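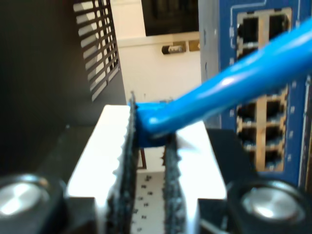 Section 4. Setting Up the Shot Clocks

The Skonder scoreboard controller runs 2 shot clocks, one above each backboard. Set up the main scoreboard before you start this section.

1. Turn off the controller and both shot clocks.

2. Mount each clock above its backboard with the bracket supplied. Tighten all bolts by hand first, then with a wrench.

CAUTION: Do not stand on the rim or the backboard support to reach the bracket. Use a lift or a platform ladder.

3. Run the signal cable from each clock to the controller table. The longest run allowed is 200 feet.

4. Turn on the clocks, then the controller. Both clocks show two dashes until they are assigned. 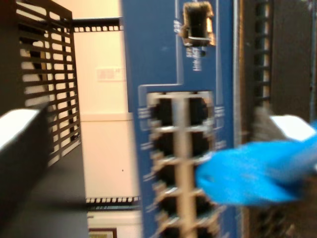 5. Press MENU and choose SHOT CLOCKS. Select HOME END, press ASSIGN, and wait for the clock at that end to beep. Repeat for VISITOR END.

6. Choose LEAGUE RULES and pick your level of play. If your league is not listed, choose CUSTOM and enter the full reset time and the short reset time in seconds.

7. Start the game clock and press RESET. Both shot clocks should start together. Hold RESET for the short reset.

8. Let the shot clock run down to zero. The horn sounds and the backboard lights come on.

Note: The game clock keeps running after a shot clock violation until the operator stops it.

If a clock shows E40, it has lost its signal. Turn off the controller, check the cable at both ends, and go back to step 4.

To save your settings, press MENU and hold ENTER until SAVED appears. Settings that are not saved are lost at power off.

Go to Section 5 for player fouls and team timeouts.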